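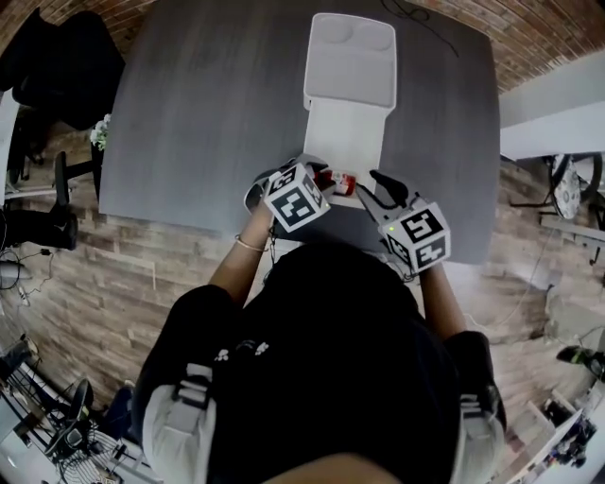
Cataloging a home library in Serora begins with the books themselves, which means getting them off the shelf and in front of you in batches. Do this sitting down. The first-time import is the longest job in this manual, and people who attempt it standing in a hallway with a stack under one chin tend to finish at the letter C. Choose a table with room for both forearms and two piles, one waiting and one finished. A dark gray top like the one in the photo suits the job well, as pale paperbacks stand out against it and the cover reader finds their edges faster. A thin bracelet of the sort on that left wrist can stay on. Anything that dangles will sooner or later catch a dust jacket.

SECTION 4: BUILDING YOUR FIRST CATALOG

Before you start

You will need:

- Serora installed and signed in (Section 2)
- a phone or tablet, or the Avmont handheld scanner if you bought the bundle
- a pencil
- somewhere to put the books when you're done, preferably where they came from

Serora holds 400 titles on the free plan. Title number 401 will be accepted, looked up, shown to you with a nice big cover, and then not saved. We have been asked to change this and it is on the list. If you own more books than that, upgrade before you begin.

4.1 Creating a library

1. Open Serora and tap Libraries, then New.
2. Type a name. The name appears at the top of every loan slip, so the joke you enter now will be read by your mother-in-law later.
3. Choose a shelving scheme: Author, Subject, Series, or As Found. As Found records books in the order you scan them and makes no attempt to improve you.
4. Tap Create.

Note: You can change the scheme at any time except from As Found to Series. That takes two steps: change to Author, then to Series. We don't know why either.

4.2 Scanning barcodes

Most books printed in the past few decades carry a barcode on the back cover. Some mass-market paperbacks carry two, one on the back and one inside the front cover. Use the inside one. The one on the back often identifies the price and the publisher and is vague about which book it is.

1. Open your library and tap Add, then Scan.
2. Lay the book face down.
3. Hold the phone flat above it until the box turns green. With the Avmont scanner, squeeze the trigger once and let go.
4. Check the title on the screen against the title in your hand.
5. Put the book on the finished pile and take the next.

Scans are saved as you go. If the app closes, reopen it and carry on from the last book on the finished pile, which is the main argument for having a finished pile.

CAUTION: Do not hold the Avmont trigger down. The scanner goes into repeat mode and will add the same book until you release it. Support once received a catalog with 318 copies of Masanja, a novel the owner reported having disliked the first time.

4.3 Fast mode

Fast mode skips the title check in step 4 above. It is quick and pleasant, and it stores whatever the lookup service believes. For recent hardcovers this is nearly always right. For romance, science fiction, and anything reissued with a film cover, expect some surprises.

1. Tap Add, then Scan, then the small lightning bolt.
2. Scan up to 100 books. Serora stops there and asks you to look over the batch.
3. Look over the batch.

Step 3 can be skipped by tapping Accept All, and the button is large and blue. Please think of us when you tap it.

4.4 Books with no barcode

Older books, small-press chapbooks, and most of what you brought home from the church sale will need a search or a manual entry.

To search:

1. Tap Add, then Search.
2. Enter the author's last name and one unusual word from the title. "History" is not an unusual word.
3. Pick the edition that matches the copyright page. If none does, pick the closest and turn on Edition Uncertain.

To enter by hand:

1. Tap Add, then By Hand.
2. Fill in Title and Author. Every other field is optional, including the twelve beneath Binding, which were requested by a single very persistent beta tester.
3. For an anthology, put the editor under Editor and leave Author blank. Typing "Various" creates an author called Various, who will then turn up in your statistics as your favorite writer.
4. Tap Save. By Hand does not save on its own.

Note: The Year field takes four digits and goes back as far as you like. A book dated 1660 will be accepted, along with a polite suggestion to keep it out of direct sunlight. If you meant 1960, tap the year to edit it and the suggestion goes away.

4.5 Series and pen names

Serora groups a series when the lookup service supplies a series name. Publishers are not consistent about this. The Bruststead mysteries, for instance, arrive as "Bruststead," "A Bruststead Mystery," and "Bruststead Mysteries Book," with no number after Book.

To merge series:

1. Go to Libraries, then Series.
2. Press and hold the name you want to keep.
3. Tap each name you want folded into it.
4. Tap Merge, then drag the titles into reading order.

Serora offers both publication order and story order. If two people in your household disagree about which is correct, create two libraries.

To link a pen name:

1. Open the author's page and tap Also Writes As.
2. Enter the other name.
3. Choose Show Together or Show Separately.

Links stay private to your library. Serora does not publish them, and if you happen to know who is behind an anonymous thriller, the app can keep it to itself.

4.6 Duplicates

When you scan a book that is already in the catalog, you'll see three choices.

- Second Copy: you own two and intend to.
- Replace: you are rescanning to fix a mistake.
- Give Away: you own two and have just found out. The title goes on the Give Away list, where it can be shared or printed.

The pencil in the materials list is for this part. Put a light mark inside the back cover of the copy you mean to keep, because the two will change places as soon as you look away.

4.7 Troubleshooting

The box won't turn green.
Tilt the book a little to lose the glare from a glossy cover. If there's a store sticker over the barcode, peel it off slowly or use Search. Scanning the sticker gives you the store's own code, which Serora will try its best to interpret as a cookbook.

The cover picture is wrong.
Open the title, tap the cover, and choose Take My Own. Your picture replaces ours on your account only.

The title is in a language I don't read.
The lookup service matched a translated edition. Tap Other Editions and choose yours.

The count is lower than I expected.
Check that no filter is on. If no filter is on, check your friends' houses. Section 5 covers loans.

The Avmont scanner beeps twice and does nothing.
Two beeps mean low battery. Three mean it has lost its connection to the phone. One long beep means it is content.

4.8 Backing up

1. Go to Settings, then Backup.
2. Choose a place to save the file.
3. Tap Back Up Now.

Automatic backups run on Thursday nights if the device is charging. A catalog finished on a Friday has most of a week to live dangerously, so run one by hand as soon as you've put the last pile away.

Continue to Section 5: Lending, Borrowing, and Asking for It Back.

Filed under: User Guides, Home Library, Getting Started

14 comments | 37 shares

Related articles
Section 3: Accounts and Shared Households
Section 5: Lending, Borrowing, and Asking for It Back
Pairing the Avmont Scanner with a Second Phone
Importing a Spreadsheet You Made Years Ago
What's New in Serora: November Update
How to Print Spine Labels That Stay On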